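Care and Storage of Musical Instruments and Recordings at Home

Household Guidance Series
Published by the Druvidville Music Library
Revised September 3, 2019

The Library lends instruments, sheet music and recordings to residents of Druvidville and the surrounding townships. The guidance on this page was prepared for borrowers, but it applies equally to privately owned items. Borrowers should also read the loan agreement supplied with each instrument, which takes precedence over anything stated below.

Room conditions

Acoustic guitars, violins, cellos and upright pianos should be kept in a room where the temperature and humidity remain fairly even throughout the year. A relative humidity between 40 and 55 percent is suitable for most wooden instruments. An inexpensive hygrometer placed near the instrument will give an adequate reading.

Instruments should not be stored against an outside wall, beside a radiator, over a heating vent or in direct sun. Attics, garages and unheated porches are unsuitable in all seasons. In November, when most households in the area begin heating, the air indoors dries quickly, and case humidifiers should be put into use at that time. Refill them with distilled water and wipe the outside before returning them to the case.

Guitars and other fretted instruments

Wash and dry the hands before playing. After playing, wipe the strings, the back of the neck and the top with a soft cotton cloth. Pass the cloth beneath the strings as well as over them.

Finished surfaces may be cleaned with a cloth very slightly dampened with water and then dried at once. Household furniture polish should not be used. Many such products contain silicone, which interferes with later repairs to the finish. Unfinished fingerboards may be treated with a small quantity of fingerboard oil once or twice a year, when the strings are being changed. Maple fingerboards with a lacquered finish should not be oiled.

Change strings one at a time on instruments with a floating bridge. Cut ends should be coiled, taped and placed in the trash.

Bowed instruments

Rosin dust should be removed after each session with a dry cloth kept for that purpose. Use a separate cloth for the strings. Rosin that has been allowed to build up will harden on the varnish, and its removal should be left to a repair shop. Alcohol must never be used on varnish.

Loosen the bow before putting it away. The hair should not be touched with the fingers.

Brass and woodwind mouthpieces

Brass mouthpieces should be washed weekly in lukewarm water with a small amount of mild dish soap, using a mouthpiece brush. Rinse well and dry with a lint-free cloth. Clarinet and saxophone mouthpieces made of hard rubber require cool water, as warm water discolors the material. Remove the reed first, wipe it and return it to a ventilated reed holder.

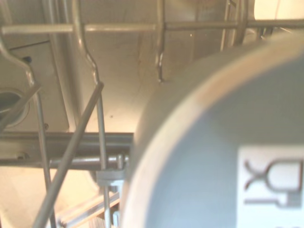 May a recorder be washed in the kitchen sink?

Plastic recorders may be taken apart and washed by hand in lukewarm water with mild soap, then rinsed and left to air dry before the joints are greased. Wooden recorders should only be swabbed out with a dry cloth and must not be placed in water.

Valves and slides

Piston valves should be oiled every few days when the instrument is in regular use. Unscrew one valve at a time, apply a few drops of oil to the wall of the piston and return it to the same casing, aligned as before. Tuning slides should be greased monthly. A slide or mouthpiece that has become stuck should not be forced or twisted with pliers. The Library's service desk keeps a mouthpiece puller for borrowers' use at no charge.

Vinyl records and compact discs

Records should be stored upright, without leaning, on a shelf able to bear the load. A shelf holding 127 long-playing records carries some 60 pounds, and light bookcases may sag. The Library's own listening room uses Ellska shelving with fixed dividers. Place a divider at every 16 inches or less so that the records remain vertical when several are taken out.

Hold records by the edge and the label only. Dust should be lifted with a carbon fiber brush before each playing. Records with visible soil may be cleaned with a prepared fluid and a soft pad, following the direction of the grooves. Paper labels should be kept dry.

Compact discs should be wiped in straight lines from the center outward, never in circles.

Sheet music

Loose sheets should be kept flat in acid-free folders. Adhesive tape should not be used for repairs, as it yellows and leaves residue. Pencil markings may be removed with a white vinyl eraser. Ink markings on borrowed parts are treated as damage under the loan agreement.

Cables and small equipment

Coil instrument cables loosely, following their natural curve, and fasten them with a fabric strap. Do not wrap them around the elbow or around an amplifier handle. Unplug amplifiers before cleaning. Control panels may be dusted with a dry brush. Batteries should be removed from tuners and pedals that will not be used for 2 months or longer.

Records and valuation

Owners are advised to photograph each instrument and to note its maker and serial number. Instruments valued at more than $1,000 may require a separate listing on a homeowner's or renter's policy, and owners should consult their insurer.

Repairs

Cracks, loose braces, lifting bridges and bent keys should be referred to a qualified technician. Instruments on loan from the Library are serviced by the Kovács workshop and must be returned to the service desk for this purpose. Borrowers should not arrange repairs independently. Pornex cases with broken latches may be exchanged at the desk during regular hours.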